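About Us

Giltano Cleaning started in 2000 with one van and a contract for a dental practice on Appiah Street. We now look after offices, clinics, shops and shared laundries across the city, and we are still owned by the family that set it up.

Most of our work is hard floors. Tile shows everything, so we sweep before any water goes down – scraps of paper and cardboard turn to mush under a mop and end up in the grout. Small rooms are swept by hand with a broom and a long-handled dustpan, working from the walls in. 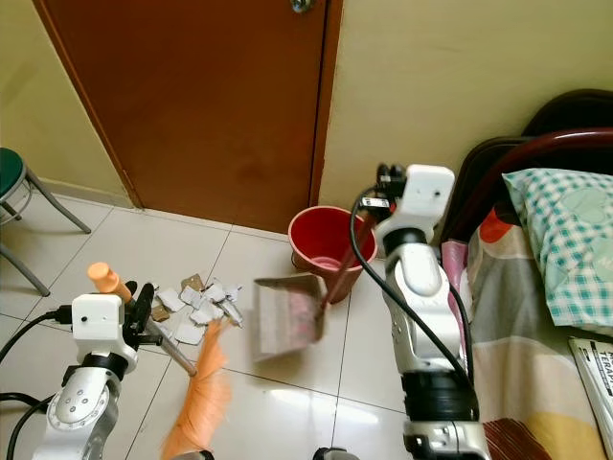

Each site has its own set of gear, colour coded by area. Red stays in washrooms and is never carried into a kitchen. Bristles are checked every Wednesday and worn broom heads are replaced from our store at Nisteo Park.

We run 4 crews, 2 on early mornings and 2 on evenings. You will get the same crew each visit unless someone is on leave, and a written checklist is left on site. Paper and cardboard go to recycling where the building has a bin for it.

Quotes are free and follow a walk-through of the premises. Call the office between 8 am and 4 pm on weekdays.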